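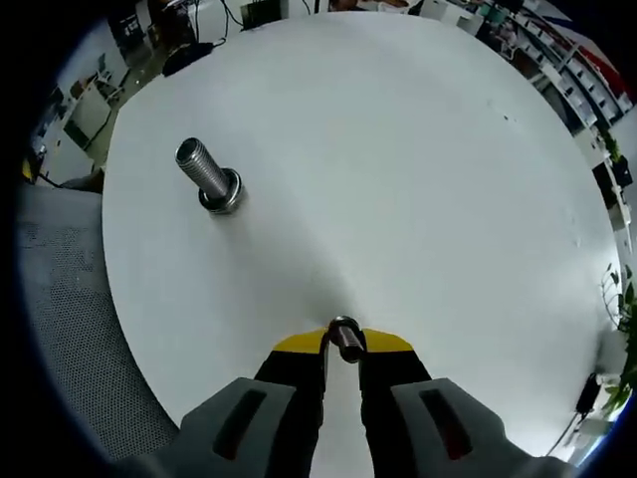 Bolt with a threaded shank, standing on its head on a white tabletop.

Jarkow recalls fasteners over thread fit

Jarkow is recalling one production lot of threaded fasteners sold to furniture makers and repair shops after incoming checks found threads cut outside the stated tolerance. The lot covers 2652 boxes, of which 2248 had already been shipped when sales were stopped in November.

The fault concerns pitch diameter. On affected pieces the thread is slightly undersized, so a nut will run on freely by hand but may strip before it reaches the torque given on the box. Length, head size and plating are within specification. Jarkow says no injuries have been reported.

Radulović, the distributor that handles most of the lot, has asked customers to set aside any box with a lot code ending in 74. Opened boxes are accepted and no receipt is needed. Fasteners already installed in chairs, bed frames or shelving should be replaced at the next service, or at once if the joint carries a person's weight.
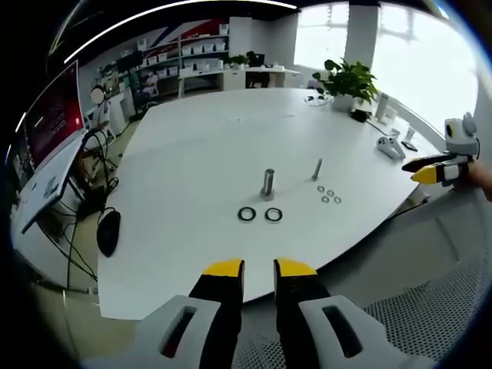 Amra Pavlović said the lot code is printed on the outer box only, and that most shops throw the box away once the parts go into a bin. A thread gauge would settle it, she added, but few small shops own one.

Jarkow has answered that point in part. Shops with unboxed stock may send in a sample of mixed pieces, which will be gauged free of charge – turnaround is given as four working days. Washers packed in the same boxes are not part of the recall. A flat washer, such as the flat gray ones lying on the table, has no thread and can be kept in use.

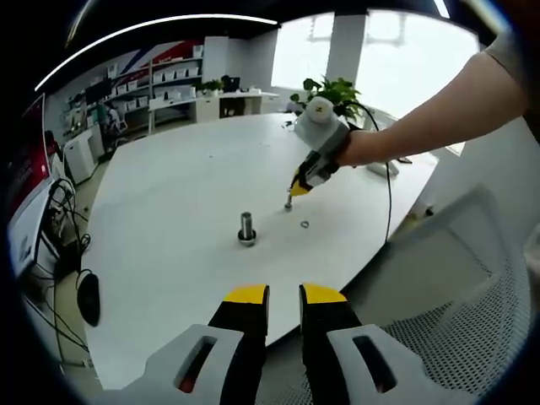 Replacement stock will come from a second supplier, Trirketness, and is due to reach distributors before the end of the month. The new boxes carry a green label and a lot code on each inner bag. Small bolts that are stored loose, like the silver one standing upright near the ring, should be kept apart from the new stock until they have been checked. Jarkow has also changed its sampling plan and will now gauge 100 pieces per lot before release.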